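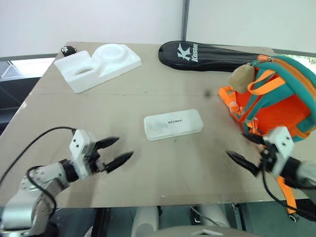

Last updated: 04/08/2018

Filed under: Research and Ideas – Social Theory

Dr Csenge Pintér joined the Plustano Centre for Social Inquiry in April to lead its programme on field theory and institutional habit. Her doctoral work followed 23 parish councils in the Lirport district and drew on 191 interviews.

Asked why she had returned to the concept of habitus, Dr Pintér said that it remained poorly understood in organizational studies. "Students treat it as a synonym for culture," she said. "I ask them to set the word aside for a term and describe what people do at a meeting – who speaks first, who waits."

She acknowledged that the approach has critics. Her colleague Milagros Mamani has argued that it leaves too little room for deliberate change. "Milagros is right about the early chapters," Dr Pintér said. "I rewrote two of them after her seminar in Cáceres, and I am still not satisfied with the second."

The Centre will publish the study as a working paper of four parts. Dr Pintér expects the first, on minute-taking, to be circulated to members before the winter term.

Related items
Reading Group: Theories of Practice
Drornik Lecture Series: Call for Abstracts
Working Papers in Social Inquiry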